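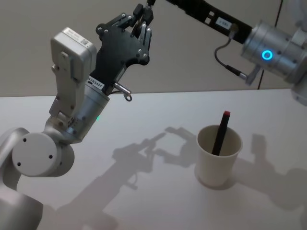

A black marker in a paper cup.

The woman who draws the footpath maps for Clonadholm keeps them in a plan chest in her back bedroom, 155 sheets in all, each one done by hand. She has been at it for 14 years and still walks every path before she puts it on paper.

"People assume I trace the old survey," she says. "I did try that with the first one. The path had moved. A farmer had put a gate in the wrong corner and everybody had been walking round it for so long that the old line was just nettles."

She trained as a bookkeeper and came to drawing late. The first map was for a neighbour who wanted to get from the church to Drarken without using the main road. He asked for a copy for his sister, then the post office asked for ten.

The method has hardly changed. She walks the route twice, once in each direction, with a notebook and a compass. Stiles, springs and bad ground go down in pencil. At home she draws the whole thing at a large scale and inks it a few days later.

"You have to do it in both directions," she says. "A turning that's obvious going uphill can be hidden coming down. I missed one above Kekis for years. A couple wrote to me, quite politely, to say they had ended up in a quarry."

The Kekis sheet was redrawn that December. It is now one of her best sellers, along with the long circuit of the Calado valley, which takes most people a full day. She prints 400 copies of each new map and sells them through the village shop.

She isn't against phones. She carries one herself, though there is no signal on the higher ground.

"A phone will tell you where you are," she says. "It won't tell you that the left side of the field is a bog until May. I write that on the map in capitals."

Some things she leaves off. Nesting sites never go in, nor does a well that stands close to somebody's kitchen window. She has had arguments over both - one walker returned his map and asked for his money back, which he got.

There are three sheets still to finish, all on the Drarken side, where the woods were felled last winter and the paths have yet to settle. She expects to walk them again when the bracken dies down.

"I'd like to get them done before my knees go," she says. "The left one is already complaining on the stiles."

The maps are on sale at the shop in Clonadholm, folded or flat. Flat ones have to be ordered.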